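Home Projects Workbench Notes About Contact

Kitchen counter arm, part 6: cables, fingers and the dish problem

So I'm back on the Onham build, which is what I've been calling the arm project since May (every project gets a name here, even the shelf that fell down). Last time I'd promised you all a proper grasping update, and then I spent two whole evenings on cable routing. Sorry! It had to be done.

The short version is that the arm lives in the kitchen now. I had it out in the garage on a nice flat bench, and it did great there, and then I brought it inside and everything got harder. The marble pattern on the counter is gorgeous and my edge detector hates it. Every gray vein looks like the edge of something. I lowered the threshold, raised it again, and finally set it to 500 and walked away for a coffee.

The bamboo board helps a lot. It's a big warm patch of color on all that white and gray, and the rounded corner gives me something solid to line up on from the wrist camera.
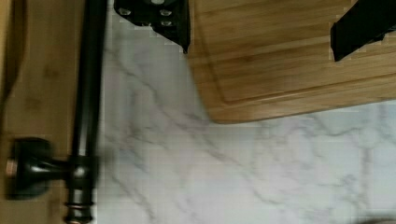 I rewrote the approach move on Friday night, so now the arm stops high, takes a look, corrects itself and only then comes down. It's slower – like, go-fill-the-kettle slower – but I'm fine with slow if it means I don't have to hover over the stop button. The old Flonurel script did the whole thing in one swoop and it scared me every single time. I kept a copy in the folder anyway, you never know.

The other job was the cables. I'd left too much slack near the head and not enough further down, which I only noticed when I asked for a big reach to the left and heard a very unhappy little creak. I redid the loops with some room at both ends and ran the Granda test routine overnight. It got through 941 moves before I shut it off to make breakfast, and I'm calling that a pass.

Next up is the little green dish. Small, round, slides if you so much as look at it. I want to pick it up off the board and set it back down in the same spot, and then do it again with the toy fruit.

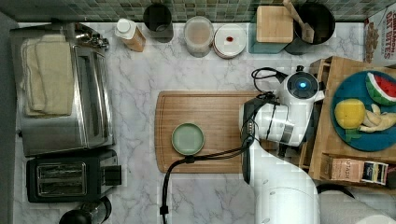

What's left on the list

- Softer pads for the fingertips, if the Awan ones ever ship
- A second clip for the lower cable
- Get the pause before the descent under 2 seconds
- Lemon first, then banana. The watermelon slice can wait!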